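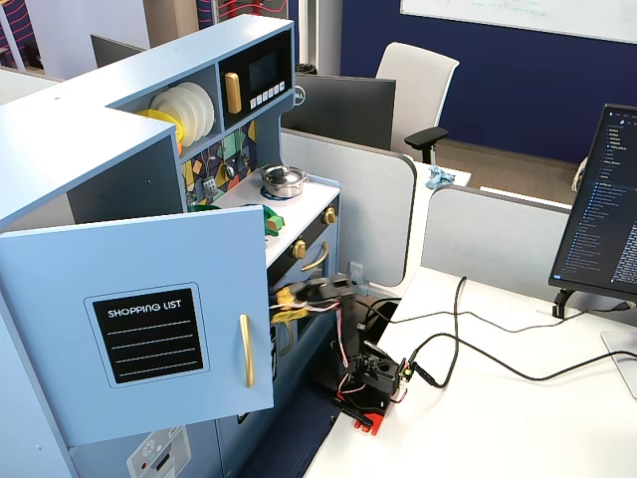 How often should the gripper be re-zeroed on a small desktop arm?

Every time the fingers have been off, and again after any knock hard enough to shift the base. In between, a check at the start of the week is plenty.

16 August 2023
Selim Toprak

Search notebook
Enter keyword Go

Long overdue look at the Alley arm. It had done almost 4,000 open-close cycles since I last had a screwdriver in it, and for the past few days it had been missing the oven handle on the toy kitchen, always a bit low and always on the same side. I'd been blaming the software (sorry, Khurana people, I take back what I wrote on the whiteboard).

Power off first, then joint by joint by hand. Base turn is lovely and smooth. Shoulder fine. Elbow has a tiny click near the top of its travel, but it had that in February too and hasn't got worse. Wrist roll was the culprit – you could rock it with one finger! The horn screw had backed out by nearly a full turn. I took it right out, cleaned the thread, put a dab of the blue threadlock on and did it up with the short driver. Don't use the long one there, it's far too easy to overdo it and split the horn.

While I was in there I had a go at the wiring as well. The red, white and black leads were pulled tight over the elbow at full stretch, so I fed more slack up from the base and retied them on the outside of the bend. The arm now goes from folded to fully out with no tug anywhere. The black cables across the desk are still a mess and I'm leaving them for another day.

Then the fingers. These are the black serrated ones, and I do like them, they hold on to a handle far better than the smooth pair we started with. Fluff gets down between the teeth though. Old toothbrush, dry, brushing from the tip towards the wrist, then a wipe. I checked the small holes along the flat of the finger for cracks under the magnifier and found none, so the Vollen spares can stay in their bag.
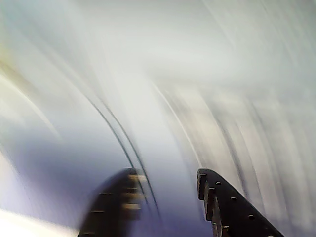
With both fingers clean I ran the zero routine: close until they just meet, back off a hair, save. The closed reading used to sit at 775 and it came out 17 higher, which fits with the wear in the linkage. New value is in the config and I've put a comment next to it with the old one. Please don't "tidy" the comment away.

Warm-up sweep next, base and wrist only, at half speed and then at full. No rattle at all from the wrist. I was grinning like a fool by this point. Handle test after that: reach, grip, pull, let go. It got the oven handle five times in a row and each approach looked the same as the one before. The cabinet door I left open and out of the test, the gold bar on that one wants a different wrist angle and I haven't taught it yet.

Still to do:
- mark the wrist screw with a paint pen so we can see if it creeps
- order another bag of horn screws from Rikdale, same length as last time
- look inside the elbow if the click gets louder
- teach the cabinet door, then the microwave handle (can't wait for that one)

If you use the arm before me, run the slow sweep first and keep a hand near the power switch. Write down anything odd under this entry, even if it sounds daft. The low grab was in the notes for days as "bit droopy" and that was a perfectly good description of a loose wrist.

Contact the workshop | © Alley Workshop Notebook 2023 | Back to top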